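**Ticket 2101: Casik hand vs. Sikuneck hand, index finger slow to close**

Opened by: Begoña Campos
Status: waiting on vendor
Date: 18 August 2019

Hi all, and thank you for being so patient with me on this one! I know I promised the comparison write-up before the Montoya review, and I'd still like to get it to you, but I've hit a snag with the Casik hand and I'd rather lay it all out here than have you guess from my half-finished spreadsheet.

The short version is that the index finger lags behind the others when the hand closes. It isn't a big lag (191 ms on the log from the last run), but the Sikuneck hand on the same arm, with the same Sina controller and the same close command, shows nothing like it. I first saw it with the knitted sleeve on, so naturally I blamed the sleeve, and I spent a good part of the morning rolling it up, pulling it back down and muttering at it.
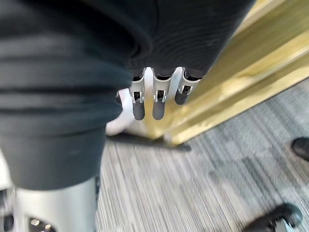

Sleeve on or sleeve off, the lag is the same, so I think we can let the poor sleeve go. Other things I've tried so far:

- Swapped the controller cable for the one from the Sikuneck setup. No change.
- Went back to the June firmware. The lag stayed, and the wrist camera dropped out 2 times, so I put the current version back on.
- Cut the closing speed in half. The lag is harder to see but it's still in the log.
- Ran the homing routine 4 times in a row. The finger homes fine every time, which I find a little maddening.

I haven't opened up the hand. The tendon cover has a warranty seal on it and I'd like Casik to say yes in writing before I go near it with a screwdriver. I sent them the logs along with a question about tendon tension, and they've written back to say an engineer will look.

In the meantime I'm carrying on with the Sikuneck tests, and I'll leave the Casik column blank for anything that depends on timing. Grip force and the camera view aren't affected, as far as I can tell, so those rows will be filled in. If anyone has a spare Sina controller I could borrow for an afternoon, please leave a note on this ticket.

Begoña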